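Wonddale Shared Kitchens: safe working rules for arm-and-gripper stations
Second progress report to the Howlader Fund
July 11, 2018
Prepared by Sunil Patwary

Where we are

The grant asked us to write a set of working rules for small robot arms used near people in shared kitchens, to try them out at the Plesden workshop, and to hand over something other sites could pick up without calling us. The rules exist. They have been tried. I am less sure than I was in the spring that they can be picked up without calling us, and most of this report is about why.

The draft stands at 30 pages. The Fund's reviewer asked last time whether that was too long. It is. The first version was shorter and clearer, and it grew every time somebody wanted their own worry covered. We have a clause on jewellery and another on loose sleeves which say nearly the same thing in different words. I would like the next quarter's work to be cutting, and I would like the Fund to resist asking for an annex.

What the money has gone on

Bench time at Plesden, mainly, and the hours of the two people who run it. We are slightly under on travel and slightly over on crockery. We also paid Stillis for a review of the stopping rules, which arrived late and was worth having. Their main finding was that our rule on the stop button said where it should be and never said who should be standing near it.

We have now logged 606 test runs under the draft rules. I would ask the Fund not to quote that figure on its own. A run counts when the operator fills in the sheet, and the sheet was changed partway through, so the early entries leave out things the later ones record. The old sheet had a single box marked "completed safely", and people ticked it. I have no reason to think they were wrong to, but a ticked box tells you that a box was ticked.

The five rules we are willing to stand behind

Of everything in the draft, 5 rules have been used often enough, by enough different people, that I would defend them at a site we do not run.

1. Nobody reaches into the working area while the arm is powered, whatever the screen says. Pausing the program does not count as switching off.
2. The task sheet names the objects to be handled. If an object is not on the sheet, it is not handled that day.
3. Any cable on the outside of the arm is checked through the full reach of the movement before the first run, at the slow setting.
4. The person watching does nothing else. This includes filling in the sheet.
5. After a drop or a slip, the run ends and is written up before another starts.

Rule 4 is the least popular. It needs a second person for the paperwork, and small kitchens do not have a second person. We were asked to soften it and have not done so. If a site cannot spare someone to watch, it should say so and leave the arm switched off.

Rule 2 is the one most often broken, usually in good faith. Somebody has a nice bowl and wants to see what happens.

What published guidance did for us

Less than the proposal promised. We said we would "align with existing good practice", and I wrote that sentence, so I can say it was put in to reassure. The guidance we read was mostly written with fenced machines in mind, or for arms doing one job on one part all day. It helped with stopping and with who may change a program. It had little to say about an arm that lets go of a thing only when the thing has found its place, and that is most of kitchen work.

Plates and racks

The task that has taught us most is putting a plate into a peg rack. It sounds trivial. The difficulty for anyone writing rules is the moment when the plate is touching both the gripper and the rack, and it is hard to say which of them is holding it. Our draft called a plate "placed" when it made contact with the rack. By that wording an operator could treat the job as finished, and step in, with the fingers still closed on the rim.
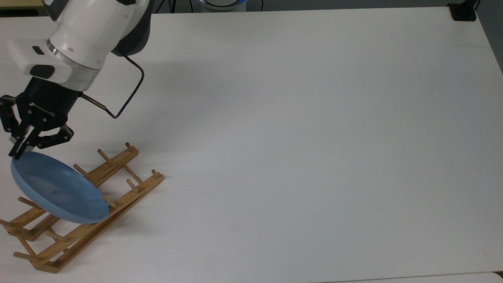
Kiyoshi Chiba disagrees with how I have put this, and asked that the objection go in. The word "placed" should be dropped altogether, he argues, since any definition of it invites people to stand there judging the plate when they should be looking at the arm. His version of the clause says only that the task is over when the fingers are open, the arm has gone back to its rest position and the power is off. He adds that he would rather lose a plate than have an operator learn to make that call by eye, and that in his view the whole section on handling could be a page.

I think he is right about the wording and too hopeful about the page. Some sites will want to run several plates one after another without powering down between them, and if the rule forbids that outright they will ignore it, along with whatever is printed next to it. We will try his version at Plesden for the coming quarter, for single plates, and keep the longer one for repeated runs. I expect we shall end up with his.

Training

The proposal promised that 100 per cent of operators would be trained before using a station. On paper we have met that. The training is a morning, and at the end of it people sign a form. We have not gone back to anyone later to see what they remember, and I suggest we do so before claiming the target in public. It would cost very little and might be embarrassing.

Requests to the Fund

We ask for permission to move the unspent travel money into a visit to Wonddale's second kitchen, where the staff have not met us and owe us no politeness. We would give them the draft, say nothing, and watch which rules they follow.

We also ask that the plan for a certificate be put on hold. A certificate says that somebody has checked, and at present the only people checking are the ones who wrote the rules. Stillis may be willing to act as an outside checker, though they have not quoted for it and I would not assume they will be cheap.

The revised draft will come with the next report. The log sheets, old and new, can be sent on request, with the changeover marked.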